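Glazed cups and light oolongs, does the color matter to you?

dnicgiolla
Joined August, posts: 17
After years of nothing but plain white porcelain I finally gave in and bought three small colored cups, one gray-blue, one a dusty pink, and one so dark a green that it passes for black until you look down into it. I love them, I really do, but my sister says I've ruined the whole point of a pale tea because you can't judge the liquor anymore.

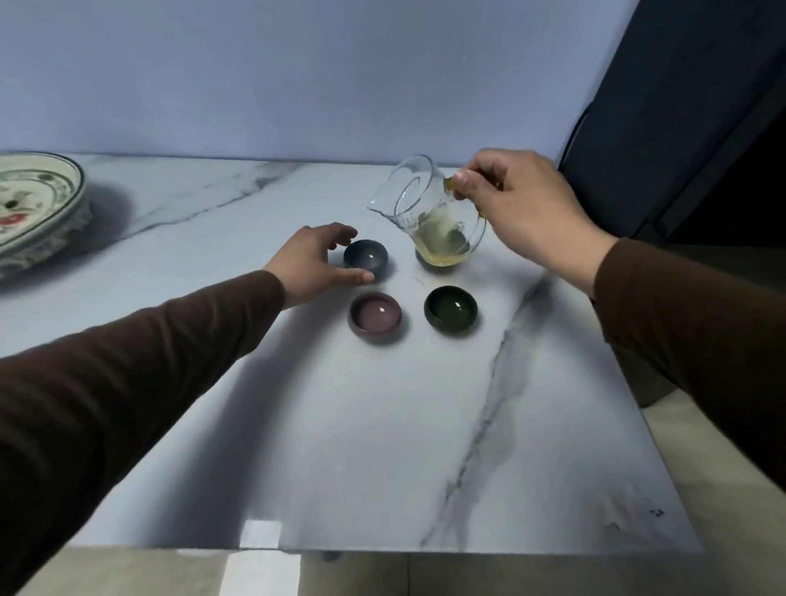

Anyway, I've been giving the gray-blue one to whoever sits across from me and keeping the green for myself, and I let the glass pitcher do the work of showing the color before I pour. Does anyone else do it this way, or am I kidding myself?
Declan

gruter_pot
Welcome, Declan! Your sister has a point, I'm sorry to say. I had a dark set from Wornbridge for 11 years and never once knew how strong my tea was until it hit my tongue. White inside, any color you like outside, that's my rule.

mossandkettle
Oh, I disagree with gruter (we've had this one before, haven't we?). If you have a glass pitcher you've already seen the color, so what's left for the cup to tell you? I'd pick the pink for a green oolong, the paler inside is kinder to it.

gruter_pot
The pitcher shows you the whole batch. The cup is what you're drinking from, and that's where I like to look.

dnicgiolla
Thank you both! I tried the same tea in the pink and the green tonight, 20 minutes of going back and forth like a fool, and I do see more in the pink. Still reaching for the green, though. It just feels nice in the hand.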